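Início | Notícias | Oficinas | Loja | Arquivo | Contactos

Imprimir | Enviar por e-mail

Gorros de malha: lavar, secar e guardar sem perder a forma

Boletim de outubro – Secção Casa e Roupa

Com a chegada do frio voltam a sair das gavetas os gorros, e com eles as perguntas que recebemos todos os anos. Porque é que o gorro branco ficou amarelado? Porque é que o canelado já não aperta? O que fazer às bolinhas de borboto? A associação Flarnby tem uma oficina mensal de arranjos e cuidados de malha, e Natalie Hollis, que a orienta, juntou as notas das últimas sessões num texto único. É esse texto que publicamos, com pequenos cortes.

Começo pela lavagem, porque é onde se estragam mais gorros. A etiqueta vem primeiro. Se disser acrílico ou algodão, a máquina num programa delicado a 30 graus serve bem, com o gorro virado do avesso e dentro de um saco de rede. Se disser lã, prefiro lavar à mão, em água tépida, com um detergente próprio. Enche-se a bacia, dissolve-se o detergente e só depois se mergulha o gorro. Aperta-se com as mãos abertas e deixa-se ficar de molho dez minutos. Esfregar a lã contra a lã é o que a faz feltrar, e uma malha feltrada já não volta ao tamanho que tinha.

O enxaguamento deve ser feito com água à mesma temperatura da lavagem. Muita gente lava em água tépida e passa depois por água fria da torneira, e a lã encolhe com a diferença. Para tirar a água, enrola-se o gorro numa toalha seca e carrega-se com as mãos em cima do rolo. Torcer, não. Um gorro torcido fica com a coroa enviesada e leva várias lavagens a endireitar.

Os gorros brancos pedem mais algum cuidado. O amarelo junto à testa vem quase sempre da gordura da pele e dos cremes, e sai melhor se for tratado antes de molhar o resto da peça: uma gota de sabão neutro na dobra, espalhada com o dedo, um quarto de hora de espera e depois a lavagem normal. Não uso lixívia em malha nenhuma. Nas fibras de lã faz buracos e nas sintéticas pode agravar o amarelo. Seung-woo Song, que frequenta a oficina desde o início, usa percarbonato nos gorros de algodão da filha e tem bons resultados, mas insiste que é preciso dissolvê-lo por completo antes de meter a roupa.

Si-eun Bae perguntou na última sessão se podia lavar gorros de cores diferentes na mesma bacia. Eu não lavo. Os vermelhos e os azuis-escuros largam tinta durante bastante tempo, mesmo quando a etiqueta garante o contrário, e a dobra de um gorro claro apanha logo essa cor. Para saber se uma peça larga tinta, humedece-se um canto do avesso e aperta-se contra um pano branco durante um minuto.

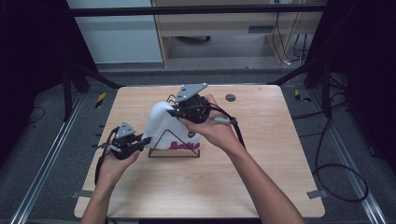 A secagem é a parte em que as opiniões se dividem. A regra antiga manda secar a malha deitada, sobre uma toalha, e para a lã grossa continuo a segui-la. O peso da água puxa os pontos para baixo e um gorro pendurado pela coroa acaba comprido e estreito. Nos gorros finos de acrílico, já depois de espremidos na toalha, o suporte é uma boa solução, desde que o peso fique repartido. Um suporte de arame preto em triângulo, como aquele onde está o gorro branco de malha, com a dobra virada para a frente e as letras bordadas a cor-de-rosa, permite ver logo se a peça ficou direita. O bico do triângulo deve ficar ao centro da coroa, sem a esticar. Quem quiser pode pôr uma meia enrolada entre o arame e a malha, para não ficar marca. E convém confirmar que o arame não tem ferrugem nem pontas soltas, sobretudo com peças claras.

Seja qual for o método, longe do radiador. O calor direto endurece a lã e tira a elasticidade ao canelado. Uma divisão com a janela entreaberta chega perfeitamente. Os gorros grossos podem levar dois dias a secar e é preciso virá-los a meio, para a parte de dentro da dobra não ficar húmida. Dobra húmida guardada na gaveta ganha cheiro, e depois é lavar tudo outra vez.

Quanto aos bordados, o meu conselho é virar sempre a peça do avesso antes de lavar e nunca puxar linhas soltas. Uma linha solta passa-se para trás com uma agulha de ponta redonda e prende-se com dois pontos pequenos no avesso. Se for preciso passar a ferro, põe-se o bordado virado para baixo sobre uma toalha dobrada, com um pano por cima, e o ferro no mínimo. O relevo afunda-se na toalha e não fica achatado. Nas peças com etiquetas ou aplicações coladas não passo a ferro de todo, porque a cola pode amolecer e manchar a malha.

O borboto tira-se com a peça bem seca e esticada sobre uma superfície lisa. Tanto dá um pente próprio como uma máquina a pilhas, mas a máquina não deve passar em cima das letras nem das costuras. Oriana Ulloa trouxe para a oficina um pente da Zokeck, com dentes metálicos curtos, que funcionou bem no acrílico e prendeu um pouco na lã mais felpuda. Com lã felpuda vou com uma tesoura pequena, bolinha a bolinha – leva tempo, mas não abre buracos.

Se o canelado perdeu força, há duas coisas a tentar. A primeira é molhar só a dobra em água morna, juntar os canelados com os dedos e deixar secar assim, deitado. Resulta nas lãs e quase nada no acrílico. A segunda é passar um fio elástico fino pelo avesso, em duas ou três voltas, apanhando uma malha em cada coluna. Não se deve apertar demasiado, para o gorro não deixar marca na testa.

Para guardar no fim da estação, os gorros vão lavados e completamente secos. A traça procura as manchas de suor e de comida, e uma peça que parece limpa pode não estar. Guardo-os deitados, sem empilhar muitos, em sacos de algodão ou numa caixa com tampa. Os sacos de vácuo poupam espaço, mas a malha sai de lá vincada e os pompons nunca mais são os mesmos. Alfazema e cedro ajudam a afastar a traça e têm de ser renovados, que o cheiro passa ao fim de uns meses.

Natalie Hollis

Próxima oficina

A sessão de outubro realiza-se na sala da associação, às 18h30, e é dedicada a canelados e elásticos. Cada participante pode trazer até duas peças, lavadas. Há agulhas de ponta redonda e fio elástico para todos, mas quem tiver linha de bordar na cor do seu gorro deve trazê-la, porque as nossas cores são poucas. A inscrição faz-se com Hyun-seo Seol, na receção, ou por e-mail.

Recolha de agasalhos

Até ao fim do mês aceitamos gorros, cachecóis e luvas em bom estado para a recolha de inverno. No ano passado foram entregues 1288 peças. Pedimos que venham limpas e, no caso das luvas, presas aos pares com um alfinete ou um fio. As peças com pequenos defeitos também servem e são arranjadas na oficina antes de seguirem.

Partilhar | 70 partilhas | 4 comentários

Imprimir | Enviar por e-mail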